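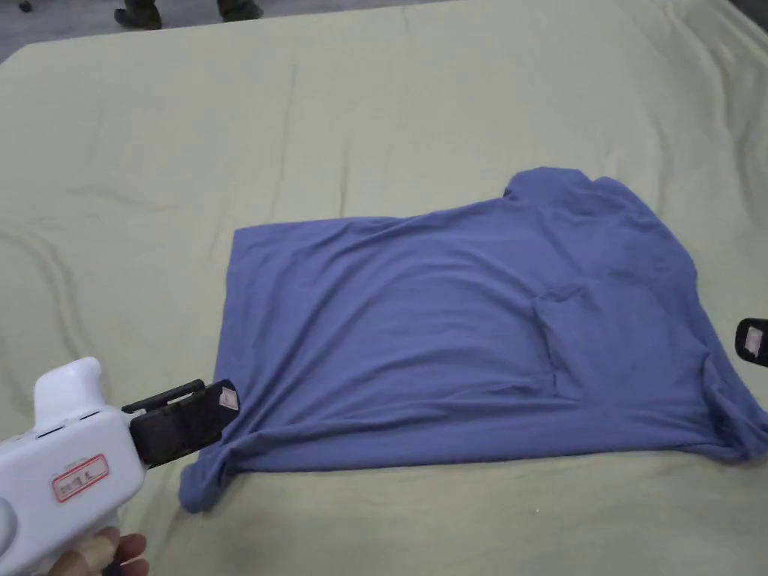
"It was the pads!" says the lead technician at Madix, and she laughs, having spent most of February blaming the software.

Her team teaches machines to fold laundry. People do the folding first, with a gripper in each hand, and the recordings go into training. In one stretch the folding arm began dropping shirts at the second fold, 8 times in one shift, always on the left side.

"We pulled logs, we retrained, we swapped a motor. I was sure it was timing." Then a colleague ran a thumb over the left fingertip and felt it slide. The soft pad had gone slick with lint. "You could see it if you held it to the light. I loved that moment, I really did."

The scarier part came next. To make up for the slipping, the controller had been squeezing harder, and with a clean pad it still did. One close came down on a fingertip during a reset. "A bruise, nothing worse, but we stopped everything that minute."

Now the force limit is fixed at 16 newtons, and pads get wiped after every 70 folds, on the hand-held grippers too. Chest pockets still catch now and then, and she has plenty of ideas about that. "Ask me again after we've tried the thicker pads. I can't wait to see what they do with a hem!"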